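Courses > Robot Learning > Unit 6 > Lecture Notes: Residual Correction for Contact Tasks

February
Notes by Yolanda Wojcik, revised by Souad Bouazza

6.1 Setting

Unit 5 ended with behavior cloning on free-space motion, where small errors in the commanded pose are mostly harmless. This unit deals with short contact tasks: pressing a button, flipping a switch, seating a plug. The free-space part of such a task is easy to imitate. The last few centimeters are hard, and that is where most of the failures in our own logs occur.

The running case is the Pekdale panel task. The arm starts at a random pose above the table, receives a button index, and must press the matching button without touching its neighbors. The panel is not fixed to a known location. It is set down at a new position and angle before each episode, so a policy that memorizes joint trajectories will fail at once.

The observation at time t is o_t = (I_t, q_t, g_t, b), where I_t is the wrist camera image, q_t the joint positions, g_t the gripper opening, and b the button index. The action a_t is a change in gripper pose, written in the gripper frame, plus a target opening.

6.2 Why plain cloning stalls

Let the base policy be π_0, trained on 255 demonstrations with the usual squared-error loss. On held-out demonstrations its one-step error is small. Run in closed loop, it reaches the neighborhood of the correct button almost every time and then does one of two things. It either descends slightly off center and pushes on the bezel, or it hovers.

The first behavior is ordinary covariate shift. The demonstrator was rarely off center at low height, so there is little data telling the policy how to come back. The second is less obvious. Demonstrators tend to pause before pressing. The pause produces a cluster of near-identical observations with near-zero actions, and the squared-error fit averages these with the descent that follows. The policy learns a descent speed close to zero and may never leave the cluster.

Removing paused frames from the training set reduces hovering but makes the off-center problem worse, as the paused frames also contain most of the fine alignment. Students who did Problem Set 5 will have seen the same trade in the drawer task.

6.3 Occlusion at the wrist

A wrist camera moves with the gripper, so the fingers occupy a constant region of every image. Far from the target this costs nothing. Near the target, the fingers cover exactly the part of the image that holds the information about alignment.

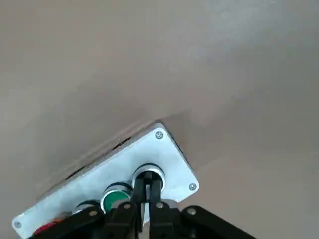 Let m(I_t) be the fraction of the target button's pixels that remain visible, computed from a hand-labeled mask. In the Tremmont runs, m falls steadily during the approach and reaches its minimum shortly before contact. A policy that relies on seeing the center of the button is therefore asked for its most precise action when its evidence is poorest.

Other cues survive. The visible arc of a bezel fixes the center of its circle if the radius is known. A straight edge of the faceplate gives the panel's angle. Corner screws, where they can be seen, give both position and angle. A network can use all of these in principle. In practice, π_0 trained on 255 demonstrations puts most of its weight on button color, as the gradient maps in the Unit 4 notebook show. Color is a good cue for selection and a weak one for alignment.

6.4 The residual policy

Keep π_0 frozen. Train a second, smaller network r that sees a short history and outputs a bounded correction:

a_t = π_0(o_t) + α · r(h_t)

h_t = (o_{t-k}, ..., o_t)

with k fixed and α chosen so that the correction can never exceed a few millimeters per step. The history matters because an earlier image, taken from higher up, may show what the current one hides. Joint positions are included in h_t, so the network has what it needs to relate the two views.

Training data for r comes from corrections. The base policy runs, the operator watches, and when the operator sees a drift they take over with the hand controller. Each takeover gives a segment of pairs (h_t, a_t*), where a_t* is the operator's action. The target for r is

y_t = clip((a_t* - π_0(o_t)) / α, -1, 1)

Segments with no takeover are also kept, with y_t = 0. Leaving them out gives a residual that is always active, and the arm develops a visible wobble in free space.

6.5 Choice of loss

Squared error on y_t brings back the averaging problem of 6.2 in a milder form. We use the Huber loss, with higher weight on low-height frames. The weight is a function of gripper height only:

w(z) = 1 + c · exp(-z / z_0)

Do not make w depend on the takeover label. Wieczorek's group tried this and found that the residual learned to predict the operator's anxiety, that is, it fired in states that looked risky whether or not there was an error to fix.

6.6 Results on the Pekdale task

An episode counts as a success if the correct button registers and no other button does. The base policy succeeded in 32 percent of test episodes. With the residual trained on 337 correction segments, the rate rose to 87 percent. The same panel was used for training and testing in both cases, with new placements for each test episode.

Three points about these figures:

(a) The comparison is not matched for operator time. Recording corrections took longer per segment than recording plain demonstrations, mainly because the operator had to wait for the policy to go wrong.

(b) Most of the remaining failures are selection errors, where the arm presses a neighboring button cleanly. The bound on the residual prevents it from fixing these. Raising α lets it move farther but brings back the wobble.

(c) Replacing h_t with o_t alone removed most of the gain at low height and almost none of it elsewhere. This agrees with the account in 6.3, although it does not prove it. A history also gives the network an estimate of velocity, and we have not separated the two effects.

The separation could be made by masking the images in the history while keeping the joint positions. The Asitz simulator supports such masking, but its contact model for spring-loaded buttons is too stiff to reproduce the hovering behavior, so the test has to be run on hardware.

6.7 Problems

1. Show that, with y_t clipped as in 6.4, the combined policy cannot reproduce an operator action farther than α from π_0(o_t) in any coordinate. What does this imply for selection errors?

2. Suppose demonstrators pause for n steps and then descend at constant speed v. All n + 1 observations are identical. Find the action that minimizes squared error, and the one that minimizes absolute error. Which of the two will hover?

3. A bezel of known radius R is partly covered by a finger. Only an arc of angle θ is visible, with independent pixel noise of variance σ² on each edge point. Derive how the variance of the estimated center grows as θ goes to zero. Treat the directions along and across the arc separately.

4. Propose a schedule for α as a function of height z. State what could go wrong if z is measured from the table and the height of the panel is unknown.

Solutions to 1 and 2 are due Wednesday before section. Problem 3 will be worked on the board. Reading for Unit 7: the handout on force thresholds, sections 1 through 4.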